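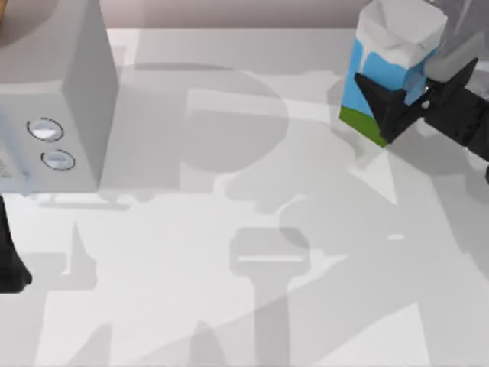 So I finally did it, I planted a tree. Well, I helped plant 34 of them, but one of them is mine in the sense that I dug the hole myself and said a few words to it when I was done, so I'm claiming it.

This was the Arbor Day thing over in Omcombe. Yes, I know real Arbor Day is in April for most of you, but plenty of places pick their own date depending on when the ground is ready, and ours lands in March. I like that it moves. A holiday that has to check the weather first is my kind of holiday. (My mother's family lived in Florida for years and theirs was in January, which I refused to believe until I was a grown-up and looked it up.)

I almost didn't go! I'd signed up back when it was dark at five and I was full of big plans, and then the morning came and it was 38 degrees with that thin, spitting rain that gets down the back of your collar. I sat in the car with my coffee for a good while. But then a family pulled in next to me with two tiny kids in matching yellow boots, and they hopped out like it was the beach, and I felt silly.

The site is the long strip behind the old Ostenis greenhouses, between the creek and the road. If you've driven past you know it, it's been nothing but mowed grass and a drainage ditch for as long as I've lived here. The ditch floods every spring, so the list leaned heavily on trees that don't mind wet feet: river birch, swamp white oak, a few sycamores, and serviceberry up at the drier end. I got a river birch. I wanted a serviceberry, because of the blossoms, but I was slow getting to the table and the serviceberries went fast.

I've killed a tree before, I should say. When I moved into this house I bought a little crabapple and planted it like you'd plant a fence post, straight down, nice and deep, and piled mulch all the way up the trunk in a big cone. I thought it looked very professional. It leafed out for two summers and then just sort of gave up. So I paid attention this time.

Mostly I'd been digging too deep and too narrow. You want the hole wide, two or three times as wide as the root ball, and only as deep as the roots need. There's a place at the bottom of the trunk where it spreads out a little, called the root flare, and that should sit at ground level or a hair above it. On mine it was buried under a couple of inches of potting soil, so I had to brush that away with my fingers before I could even see it. Then I found a root going around and around in a circle from being in the pot too long, and the woman in charge handed me some clippers and told me to cut it. That felt terrible. I did it anyway.

After that you put back the same dirt you took out, water it till it's soup, let it settle, and top it up. Mulch in a flat ring, kept away from the bark. I thought of my poor crabapple the whole time.

We were done in less time than I expected, and then there was chili, and everybody stood around in the rain eating it and looking at what were, let's be fair, a bunch of sticks. One of the yellow-boots kids asked when there'd be shade and her dad said "when you're in college," and she looked so offended!

Since then I've gone a bit overboard. I ordered a Sekiguchi hand trowel, which I did not need, and I've been back to see my birch twice. It's the 14th one from the road, so it's easy to find. It looks exactly the same. The buds are still shut tight, but I scratched a bit of bark off a twig with my thumbnail and it was green underneath, so we're in business.

I also want to put something in where the crabapple was. I'm thinking serviceberry, obviously. The Arkano nursery has small ones for $25, and I'd much rather start with a little one, partly for my back and partly because smaller trees seem to settle in faster anyway. If any of you have grown one in heavy clay, please tell me how it went, and whether the birds left you any berries at all. I've been promised they taste like blueberries with a bit of almond, and I'd like to get at least one pie.

Last updated 14th March

Contact | Copyright, all rights reserved | Back to top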